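## 4. Planning your first walking trip

By now you should have Lobo on your phone and an account you can sign in to (if not, go back to section 3, we'll wait for you). This part takes you through putting together a real trip with days, trails, trains and a bed for the night. We've used a few days in Vorcombe all the way through, mostly out of fondness for the place, but you can follow along with any town you like and the buttons will be the same.

Set aside an evening for it if this is your first time. Once you've built one trip you can copy it and change the bits that differ, and the second one goes a great deal faster.

### 4.1 Create the trip

1. Open Lobo and tap **New trip**.
2. Type a name. Something plain like "Vorcombe, November" works well, as the name also shows up on anything you print or share.
3. Choose your arrival and departure days. If you don't know them yet, tap **Decide later** and carry on.
4. Tap **Where are you sleeping?** and enter the address of your room or guesthouse. Lobo measures every walk from this point, so do take a moment to drag the pin to the right door. Old hill towns are full of lanes that share a name.
5. Tap **Save**.

> **Note:** If you're moving from one village to the next, add each night's bed separately. Lobo will ask whether you want to walk between them or take the train, and you can change your mind later.

### 4.2 Add trails

1. From the trip page, tap **Trails near me**. For the Vorcombe area you'll see a list of 259, which is a lot to scroll through on a small screen, so use the filters at the top.
2. Set **Longest climb**. We suggest 400 feet for a first day, when you're likely to be short on sleep and still carrying a bag.
3. Tap the trail you want, then **Add to day**.
4. Look at the colored dot beside the name. Green is open, amber is open with a warning, and red is closed.

> **Caution:** The dots are refreshed once each morning. Paths on steep ground can close in the middle of the day, so a barrier or a sign on the trail always wins over what your phone says. Please don't climb around one, however fine the path looks on the other side.

### 4.3 Start your packing list

1. Open the **Packing** tab and choose **Start from a blank list** or **Start from a walking list**.
2. Add whatever you like. You can attach your own pictures to an item by tapping the little paperclip, and they'll sit together underneath it.
3. Swipe an item to the left to mark it as packed.

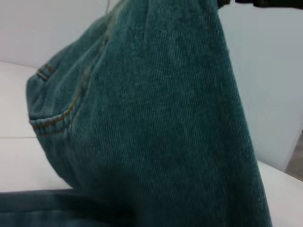
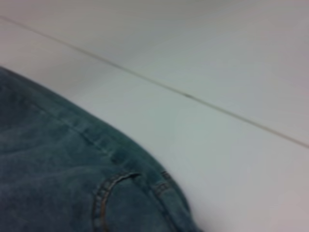
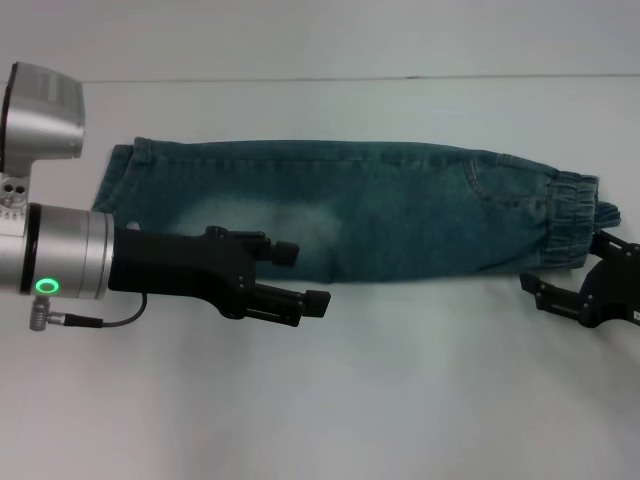 4. If you're traveling with someone, tap **Share list** so that only one of you brings the phone charger. Seul-gi Ji on our support desk once went away with three friends and five umbrellas between them, and she asked for this button herself.

### 4.4 Save your maps for offline use

Signal is patchy along the Plekden path and drops out altogether in the railway tunnels, so this is the one step we'd beg you not to skip.

1. Connect to Wi-Fi.
2. Tap **Maps**, then **Save for offline**.
3. Draw a box around your area with one finger. Lobo shows how many map squares you've picked as you go. The limit for one trip is 2,000, and a week of coastal walking fits inside that quite comfortably.
4. Tap **Download** and leave the app open until the bar is full.
5. Switch your phone to airplane mode and open the map. If you can zoom all the way in to your guesthouse, you're done - turn airplane mode off again.

> **Note:** Saved maps stay on the phone until the day after your trip ends. Tap **Keep** if you're hoping to go back.

### 4.5 Set up a rainy day

1. Tap any day and choose **Add a wet plan**.
2. Pick one or two things under a roof, or a short, level walk to somewhere that serves lunch.
3. Turn on **Ask me at breakfast**. When rain is forecast, Lobo will offer to swap the two plans and move your long walk to the next free day.

Nothing is swapped without your say-so, and train tickets you've already bought are never touched.

*Section written by Ha-rang Wang for Hukov. Last checked 24 Feb 2021. Section 5 covers train passes and group trips.*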